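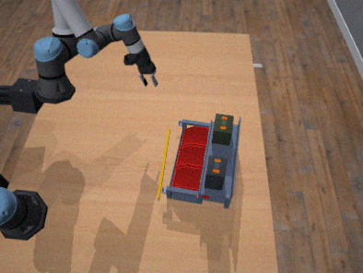

Sim bench, rack task. Start pose.

Yu-ting Shek
Thread on where we are with chores. Short version: tidying a rack is close in simulation, and I still wouldn't put it in a kitchen or a stockroom.

Yu-ting Shek
The task is sorting small boxes in a two-compartment rack. The shop-floor equivalent is kitting. The household equivalent is the drawer you keep batteries in. A person does either one while talking on the phone.

Yu-ting Shek
Policy is the Dretis baseline, retrained in September. Eval is 1000 rollouts with randomized start poses. A rollout fails if a box is dropped, tipped, or left in the wrong place after 40 seconds.

Yu-ting Shek
Most failures are at the grasp. Two parallel fingers need clearance on both sides of the box. With a gap between the green box and the black one, fine. Push them together and the fingers come down on a top face and stall.

Yu-ting Shek
Second failure mode is the rails. They're thin, and the wrist path passes over them. A few millimeters low on the approach and you drag the rack along with the box. In sim that costs you one rollout. On a store shelf it costs you the shelf.

Yu-ting Shek
The yellow rod is a separate problem. A thin thing lying flat on a table is bad for this kind of gripper. Fingertip height has to be nearly exact. Anyone who has tried to pick up a knitting needle with oven mitts on has the idea.

Yu-ting Shek
On transfer: contact friction in sim is a number I chose. Cardboard, shrink wrap and a greasy spice tin are three other numbers. Tjoa's group randomizes friction per episode and I've started doing the same. Training is slower. Too early to say more.

Yu-ting Shek
Someone at Watance asked if this replaces a night stocker. No. It covers one motion that a stocker makes between a lot of other motions, and the stocker also notices when a box is crushed.

Yu-ting Shek
Next up is the same rack with the boxes touching, seed 1812. Config goes in the Wurside repo tonight.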